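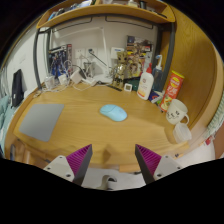

## Mouse, meet mouse pad

I've spent most of May with the hand-held gripper, and I have opinions! The job sounds silly when I say it out loud: pick up the light blue mouse, put it on the gray pad, let go, go back to the start. Then do it again. The target Ingvar Brøndum set for this task was 600 good demos and I'm at 463, so please don't book me for anything fun.

A few notes for those of you picking up a gripper next month:

- Slow down before you close. My first batch was all snatching, and Impi Niskanen threw out most of it (she was nice about it).
- Come in from a different side now and then. I kept drifting into the same comfy path, and the policy copied me right down to a little wobble at the end.
- Leave the mug and the snack can where they are. We want clutter – real desks have snacks on them.
- If you drop the mouse, keep going and pick it up again. Impi tags those separately and she wants more of them.

I also tried the same task on the Rikura remote arm for an afternoon. It's fine, but I was so slow! By hand I can feel when the mouse is about to slide out of the fingers, and with the joystick I'm just guessing.

Next up is the mug, by the handle, which scares me a bit. Wrist tips are welcome – mine is sore by 3 every afternoon.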